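Community > Noticeboard > Calls for participants

Print this page | E-mail this page

Tea and coffee drinkers wanted for a memory-writing project

Do you have a drink you make the same way every single day? I'd love to hear from you. I'm putting together a book of short pieces about morning habits — the dull, stubborn, private ones — and I need people in and near Seltside who are willing to talk to me and then write a little themselves.
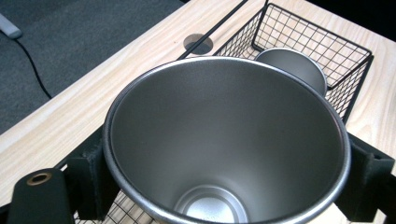 Jucélia Bezerra

I started on this last winter, after my aunt told me she'd boiled her water twice every morning since she was 19 and couldn't say why. I wrote it down, then I wrote down my own (toast first, always, standing up), and then I began pestering the neighbors. Now Tetora, a small press I've worked with before, has said yes to a book of 144 pages, and my own kitchen stories won't stretch that far!

So I'm looking for 30 people. You don't need to be a writer. You don't even need to like mornings. Night-shift workers are very welcome, and so is anyone whose routine got turned upside down by a baby, a move or a new job.
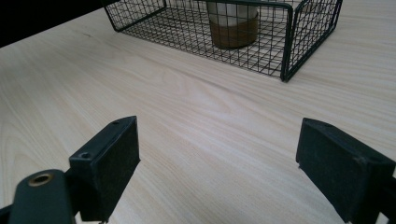 We'd meet once for a chat of an hour or so, at your place or in the back room at Brudach, whichever suits you. I bring the recorder and the cookies. After that you keep a notebook for two weeks, a few lines a day, spelling mistakes and all. Emerson Batista and I will edit the pieces together, and you get to read yours and change anything you like before it goes to print. First names only, or a made-up one if you're shy.

What you get:

- a $98 fee, paid when you hand the notebook back
- two copies of the book
- a seat at the launch supper

What I need from you:

- you're 18 or over
- you can start in March
- you're OK writing in English, Portuguese or Hungarian (Ákos Pálfi is helping with the last one)

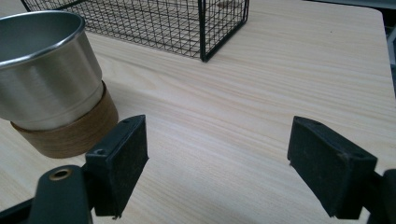 How to sign up

Send me a few lines about your morning and the best time to call — I'm hopeless before 9 a.m., which I know is funny given the subject. Or leave a note for me at the front desk at Brudach. I'll answer everyone, though it might take me a week.

E-mail the author | Print this page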